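Avadlow is looking for subtitle editors and test viewers

Avadlow is a streaming service for short documentaries and nature series. We have 597 titles in the catalog at this moment, and in October we will open the service to viewers in Flastville and Pilstead. Before this we need help from people who like to watch carefully.

Subtitle editor (part time, from home)

You will check English subtitles against the sound, correct the timing, and write a short note when a sentence is not clear. One editor normally finishes 8 episodes in a month. You should read and write English very well, but it does not have to be your first language - for several of us it is not. Experience with subtitle software is welcome. Training is given by Tarun Gautam during the first two weeks. 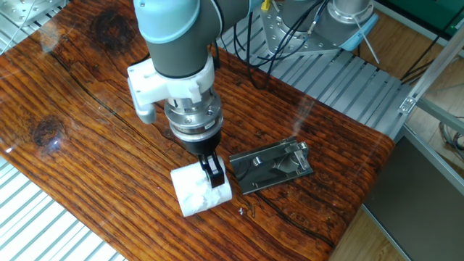
A robot arm with a gripper and a small camera, over a wooden tabletop.

Test viewers (paid by session)

We also invite 408 households to try the new app on their television, phone or tablet. Each household watches at least two films per week and fills in a form after each one. We ask about picture quality, sound, the search page and the recommendations. You keep free access to the full catalog for one year after the test is finished. Persons under 18 can take part only together with a parent.

How to apply

For the editor position, please send your resume and a letter of maximum one page to Sofia Ramalho. Kindly mention which language pairs you know and how many hours per week you are available. For the test group, write to Jianhua Yan with your town and the devices you use at home.

Applications are open until January 1, 2025. We reply to every message, but it may take some days. Please do not send video files by email.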